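4.3 Checking the cables and resetting the table

Do this before the first run of the day and again after every 30 hours of arm time. Both arms must be parked and the power to the cell switched off at the wall.

1. Wait until the motors have stopped holding. The arms will sag a little. Support each wrist with one hand as it settles.

2. Follow each purple cable along its arm. It should hang in an open loop with no kinks or flat spots.

3. Check the screws on the long black mounting bar. Tighten any that turn by hand. Do not use a power driver.

4. Look over the small circuit boards at the ends of the blue cable rail. The red wires must be fully seated.

5. Pull the tablecloth smooth from the back wall to the mounting bar. A fold under a gripper will shift the height reading.

6. Set out the objects for the task. Produce goes in the white oval tray, within reach of the right gripper.

7. Switch on, home both arms and jog each wrist through its full travel at low speed.

CAUTION: Keep hands outside the side walls once the power is on. The grippers can close without warning during homing.

NOTE: Replace the wrist cables at 2,000 hours, even if they look sound. Write the hours in the Rendlow cell log. 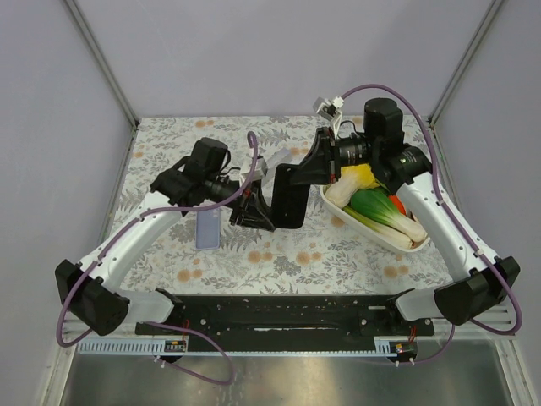

Valtteri Halonen: Could step 2 say how much slack to leave at the shoulder? I set mine too short and the right arm faulted every time it reached across to the left.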